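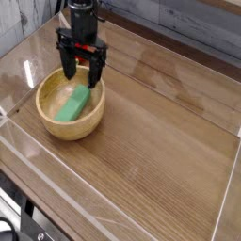 Words and pictures by Kuldeep Chaturvedi
Posted Jul 26, 2025 in Bowls and Small Wooden Things

I have a weakness for round wooden bowls, and anyone who has eaten at my place knows it. There are 5 of them in the kitchen, one by the front door for keys, and a big salad one from Plititz that I'm too fond of to put dressing in (silly, I know!). So this little gallery is all about one bowl and the green block inside it, sitting on a nice brown wood-grain top.

What I love in the opening shot is the color. The wood goes golden on the inside and gets darker down toward the base, and then you have that bar of green lying across it on a slant. I'd paint a whole room in those two colors if my family would let me - they won't.

The bowl and a bit of red

More of the rim in this one. It's nice and thick, the sort of edge you want to run your thumb along, and the side has just enough grain showing to keep it interesting. The bright red thing peeking out behind could pass for a tomato or a strawberry, with some leafy green just under it. Red, green and pale wood always makes me think of lunch.

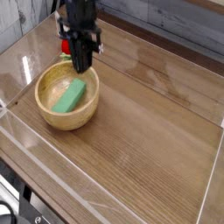
Green block, tilted

My favorite of the bunch! The block is tipped up inside the bowl between the two dark finger pads, and you can see it has a slightly spongy look. It reminds me of the foam my aunt used for her flower arrangements every October, when the whole house smelled of marigolds and we all had to eat in the hallway. The red thing is behind, with a small clear wedge-shaped piece back there too, and I like how the shadow falls softly onto the grain. 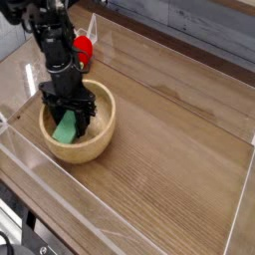

A few words on bowls

Ramesh Dixit wrote in after my last gallery to ask how I look after mine. Wash by hand, dry right away, rub in a little food-safe oil when the wood starts to look thirsty, and leave it overnight before you use it. I keep my oil in an old Kistell jar with a brush that has seen better days. Next time I'll put up the key bowl, dents and all, so send me yours too if you have a good one!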